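**Sashiko** is a Japanese running-stitch style of hand sewing, and I've been hooked on it since January! It began as mending (farm families patched work clothes with it), but these days you'll see it on cushions, bags and coat cuffs too.

You want long needles, a matte cotton thread and a tightly woven cloth, usually indigo.
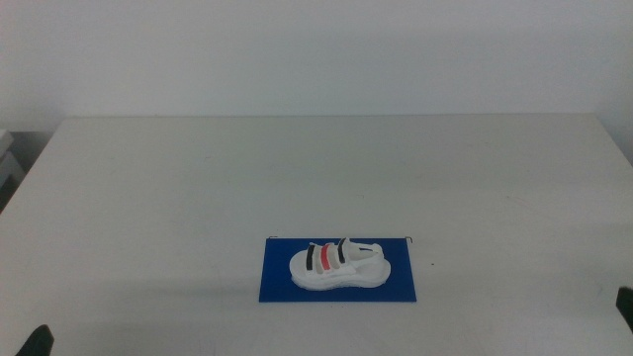
*A white tabletop against a plain wall.*

My favourite pattern is the persimmon flower, worked in 2 directions on a grid. Vinh Đoàn's Lornden booklet has a lovely version. Leave a wee loop at each turn or the cloth puckers.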